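Trandaver Activity Rooms
Search this site Go

TABLETOP INSPECTION – CHECKLIST WITH COMMENTS
Site: Fallov, Room B
Inspected by: Zewditu Birhane
Date: Monday, April 2, 2018
Previous inspection: February
Form: Brevis 53

Ratings: OK / Attention / Fail. A comment is required for anything other than OK.

1. Surround and walls

1.1 Wall panels upright, no loose corners – OK
1.2 Printed artwork intact, no peeling – OK. Elephants to left and right, rabbit among the leaves at the back. Salmon-pink ground on the back panel wipes clean with a damp cloth.
1.3 Corner posts secure – OK. Hand-tightened only.

2. Table surface

2.1 Free of chips and sharp edges – OK
2.2 Free of residue – OK. Wiped before the check.
2.3 Glare – Attention. The dark marble pattern throws back a bright spot under the present lighting, and clear items are hard to pick out against the white veining. Move the lamp or fit a diffuser.
2.4 Items sorted by type – Attention. See section 3.
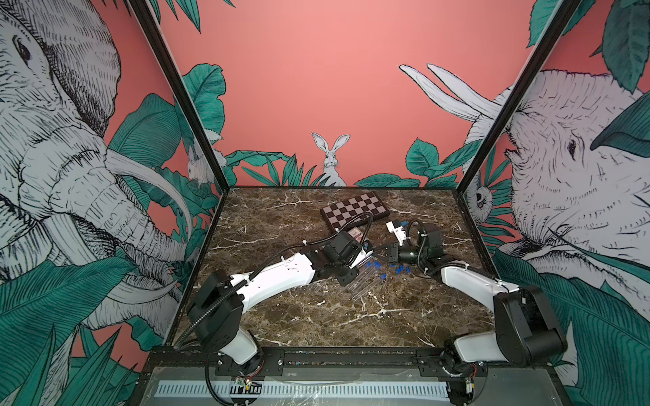
2.5 Chessboard stored off the working area – Attention. It is near the back and does not obstruct, but it belongs on the shelf when tubes are in use.
2.6 Small blue parts contained – Fail. Use a shallow tray with a lip. Loose parts on a hard surface roll or slide to the floor, and the February report raised the same point.

3. Tubes and caps

3.1 Material – OK. Clear plastic throughout. No glass is permitted in this room.
3.2 Tubes racked when not in use – Fail. Tubes lying directly on the surface. A rack is to be supplied from the Geddes store, bin 822.
3.3 Caps fitted – Attention. Uncapped tube found at the left. Cap it or remove it from the table.
3.4 Spare caps kept together – Attention. Three loose blue screw caps. Bag them and label the bag.
3.5 Cap ribs and collars free of cracks – not rated. Each cap has to be handled and checked under the lamp – carry over to next visit.
3.6 Boxed items kept clear of tubes – Attention. Allow a hand's width between cartons and tubes.

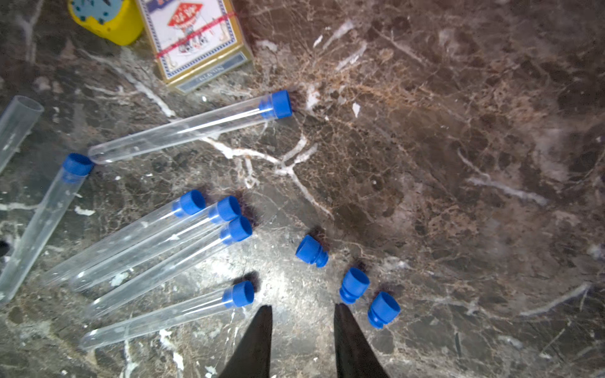

4. Actions

4.1 Fit tube rack. Priority high.
4.2 Supply lipped tray for small parts. Priority high.
4.3 Adjust lighting and repeat 2.3 with the blinds closed.
4.4 Return chessboard to shelf.
4.5 Complete 3.5 and enter the result on this form. Do not open a new one.

Stock reference for rack: 1,420. Quote it on the order or Geddes will send the short version, and the tubes tip out of it.

Re-inspection required after 4.1 and 4.2 are closed. Sections 1 and 2.1 need not be repeated.

Last updated: after first review, Z. Birhane
Contact the Fallov office | Copyright Trandaver | Back to top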